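3.2 Colour in the rooms we studied

I should say at the start of this section that I went into the Plostano homes expecting to write about cupboards. Storage was what the funding was for, and storage is what I'd asked people about in February. But the longer I spent sorting through the material, the more I kept coming back to colour — the quiet background sort that people live with and hardly ever mention.

We had 119 entries in the household diaries by the end, and only two of them said anything about the colour of a wall or a worktop. Both were from Punddale, and both were complaints! Everyone else wrote about drawers, lids, the bin, where the tea towels go. So I started looking at tone by itself, leaving the objects out of it, and I found that much more useful than I'd thought I would. Figure 2 is the sort of thing I mean.
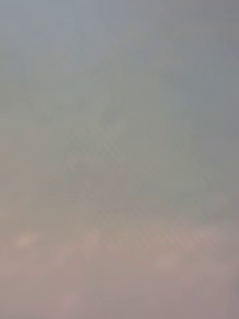 Figure 2. Pale, cool grey giving way to a warmer band lower down. No objects identified; coded for tone only.

I coded Figure 2 as "cool over warm", going by the change low down and leaving the darker smudge on the left uncoded. I had a go at splitting the greys further (greenish, bluish, and so on) but my own answers wandered from one day to the next, so I dropped it and kept the coarser labels. Haque's colour scheme has 30 categories, which is lovely for paint and far too many for this.

The Ornel diaries were a bit different. People there wrote longer entries and grumbled more about light, especially in kitchens facing the back lane, and I've kept those comments for Section 4 with the rest of the material on lamps and blinds.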